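December 7, 2024
Notebook entry: visit to the Stosen open day, Tevham
Recorded by Lụa Thái

Purpose of visit. The Wavholm group was invited to observe Stosen's household handling work ahead of the decision on next year's collection plan. Attended the morning session and the first part of the afternoon. The remarks below are for the group and should be read together with the August planning note.

Morning session. The hosts opened with a talk on how their recordings are gathered. An operator holds the gripper directly and carries out ordinary tasks in furnished rooms. Recordings are uploaded to Quan, where they are cut into episodes and reviewed before anyone is permitted to train on them. Stosen's stated holding is 2,000 accepted episodes, of which 730 involve cloth. The rejection rate was not given. I asked for it in writing.

Questions raised from the floor, with the replies as I understood them:

Are rooms reset between episodes? Partly. Large furniture stays in place and small items are moved by the operator. The layout is not logged.
Is the operator told which object to take? Yes, by a spoken prompt before recording starts. The prompt is stored with the episode in Quan.
Is operator speed controlled? No. They advise a steady pace and leave it there. Our own sheet sets a limit, and I see no case for dropping it.

Demonstration. Groups went into the apartment in turn. The kitchen station was crowded and I did not get a clear look at it. The bedroom station was better run. The task is approach, grasp, lift and place, with folded cloth items on a bed that has other bedding on it. Visitors were allowed to hold the tool for one episode each. I took a turn.

Handling notes. The housing is wide and it is easy to let the wrist roll without noticing. Aiming becomes simpler if one watches the fingertips and ignores the housing. The approach to a flat item needs a lower angle than I expected — my first attempt slid over the top of the cloth and closed on nothing. The second closed on the near edge and held. The trigger is stiff for the first part of its travel, then gives suddenly. An operator working a full shift would feel this in the thumb, and I recorded the same complaint about our own unit in August.

Patterned sheets. Our protocol still calls for plain bedding during the first 10 sessions of any new operator. Stosen does not make this distinction and uses printed bedding from the beginning. Their view is that plain bedding produces recordings that are too easy. I am inclined to agree, but would want to see the comparison run on our side before the protocol is changed.

Calibration. Stosen repeats the calibration check after every 32 episodes. Ours is done at the start of the day only. A member of their staff showed the check at the bench, and it is quick. Drift was discussed but no data were shown.

Items for follow-up:
Written rejection rate, cloth episodes listed separately.
Copy of the Stosen prompt list, if they are willing to release it.
Trial of the more frequent calibration check on our unit for one week.
Low-angle approach to be added to the operator sheet — wording to be agreed with the group.

View toward the bed from the hand-held gripper, yellow fingers directed at the black folded item: 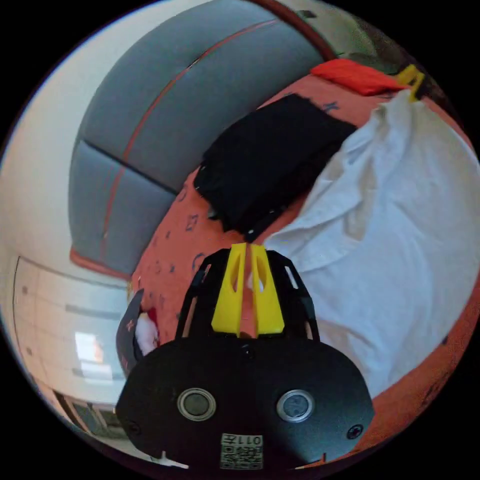

The bench check should be tried before the angle wording is settled, as both affect the operator sheet and it would be preferable to reissue it once. I will circulate the Stosen replies when they arrive.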